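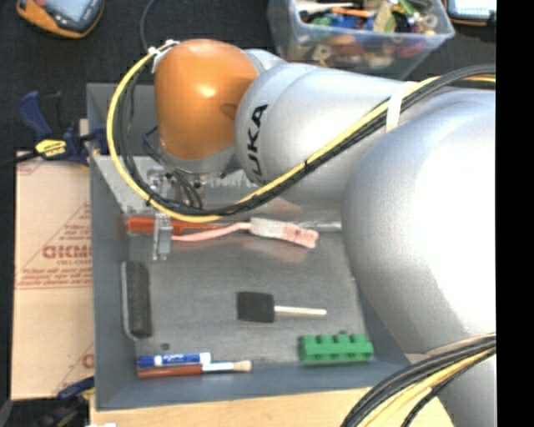
按立案窗口的说法，邻居代签也算送达，上诉期从代签当天起算，跟本人哪天看到决定书没有关系。

罚款决定由邻居代签，上诉期怎么算？

旧卷宗
上述口头答复我没有拿到书面版本。情况如下：5月在Nesberg市政厅门前旁听结束后，我们几个人站在台阶上举了一张纸，要求公开拘留所探访记录。随后收到行政处罚决定，罚款400，依据为当地集会条例第116条，理由是未事先申报。决定书寄到住处时我在外地，邻居在回执上签了字。我回来取到信时，距签字日已过13天，超出决定书所载的上诉期限。
想确认：
邻居签收是否构成有效送达；
如果构成，能否申请恢复期限；
申请恢复期限期间，罚款是否需要先缴。
补充：邻居与我没有亲属关系，我也没有写过委托书。

Sison路口
先查决定书末页的送达条款。Nesberg的做法是：同住成年家属签收视为本人签收，非同住人签收须有书面委托。邻居属于后一类，没有委托书，送达本身就有瑕疵。
程序上建议把两项请求写在同一份文件里。主请求为认定送达无效，上诉期自本人实际取得决定书之日起算；备位请求为恢复期限。只写后者，等于默认送达有效，法官一般不会再主动审查回执。
材料：决定书复印件、邮局回执复印件（向投递局申请调取，写明挂号编号）、外地期间的车票或住宿单据、邻居的书面说明。说明里要写清签收日期、转交日期、双方不同住。上诉状同时提交，一式2份，法院留一份，另一份转作出决定的机关。不要等恢复期限的裁定下来再补上诉状，有人因此被退件。
罚款部分：上诉受理后决定尚未生效，不必缴。受理之前处于模糊状态，执行部门可能按已生效处理，可另附一份暂缓执行申请，并要求窗口在你自留的副本上盖收件章。
实体理由另起一节。第116条针对的是需要申报的集会，几个人短时间站立是否属于这一类，要看条例定义部分对人数和持续时间的规定，你的帖子里没有写。

Inov_2
400不多，交了算了。我在Prindach交过，后来也没事。

旧卷宗
回复Inov_2：缴纳会留下处罚记录，再次被认定时按累犯加重，所以不考虑。
回复Sison路口：投递局答应调回执，要等一些日子。处罚笔录上没有记载持续时间，只写了“在场若干人”，这一点能否单独作为理由？

Sison路口
能写，放在实体部分第一条。笔录缺少构成要件的事实记载，机关事后补充的说明不能代替笔录。同时申请调取门前监控，监控保存期短，申请书今天就递，别等回执。

格子间
补一点，窗口的口头答复没有约束力。可以书面提问，要求书面答复，答复附卷。我那次窗口说逾期，法官看过回执后还是受理了，不过我的情况是地址写错，和你不完全一样。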